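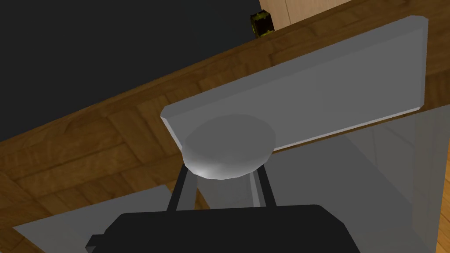 Page last changed: Sunday, 4.15 pm

GRUMTHORPE READING ROOM TO REOPEN, DRAUGHTS LARGELY REMOVED

The Grumthorpe Reading Room will open its doors again in February after a winter of repairs, and the doors will now shut as well. Built in 1889 for the improvement of quarrymen, the room has spent most of the years since improving their coats, which were seldom taken off.

Bartoš, the joinery firm from Ristville, has rehung both entrance doors and replaced 11 window sashes. The stove has been swept. The clock has been mended and is once more only four minutes slow, a figure regulars asked us to keep.

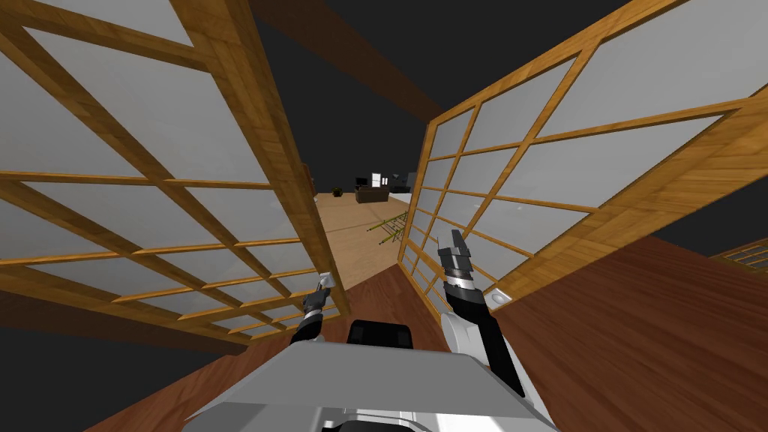 Sliding screens with wooden lattice and pale grey panes.

"People kept telling me the cold was part of the character," said Ailsa Shearer, who manages the room. "I noticed they told me this from the pub."

The first evening event is a talk by Ziad Nimri on the lost branch line to Bunen – lost in the sense of closed, as its whereabouts are well known and mostly brambles. Tickets cost £2 and include tea. Biscuits are under discussion.

Borrowers who still have books from before the closure may return them without a fine. The offer extends to whoever has volume two of the parish history.

Press enquiries: Ailsa Shearer, Grumthorpe Reading Room. Please ring before noon.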